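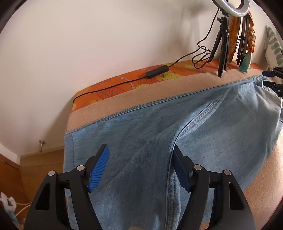
3.2 Garment layout before folding

Figure 2. Light-blue denim garment spread on a blanket. The thick inner seam curves diagonally across the cloth, and a softer crease crosses the leg.

Denim was treated as a separate class in the Parketside laundry set because its seams resist folding more than the panels they join. A knit shirt can be folded along almost any line. On a pair of jeans, the inner seam acts as a stiff rib, and a fold placed across it tends to open again at that point. The fold lines defined in Section 3.1 were therefore adjusted for this class so that each one runs parallel to the nearest long seam where the cut of the garment allows it.

Each denim item was laid out on a blanket over a raised surface. A bare tabletop was tried first, but the cloth slid when one leg was drawn over the other. Layout was limited to 2 minutes per item. Large wrinkles were pulled out toward the hems, while small creases were left in place, as they would be in household use. Figure 2 shows a layout in which the inner seam is still curved and the fabric is bunched toward the upper right. Layouts of this kind were accepted under the protocol and coded as "partly flat."

Three features were recorded for each layout: the path of the inner seam, the position of the side seam, and the direction of the hem. The hem was used as the reference edge, as its line of stitching is easy to locate even on faded cloth. In Figure 2 it lies at the left end of the garment, and the narrow side seam follows the far edge. Puckering beside a side seam was noted but not scored.

The set contains 80 denim items, of which 15 were held back for the comparison in Section 4. Coding followed the Orgate garment sheet, with one change proposed by Whitfield: a curved inner seam is entered as a single path, even when it turns sharply, instead of being split at the turn. Splitting had produced disagreement between coders over where the turn began. Items with a torn hem or a missing waistband were excluded.

3.3 Fold sequence

The first fold brings one leg over the other, with the two hems aligned. The second brings the hems toward the waistband and stops short of it by the width of the band.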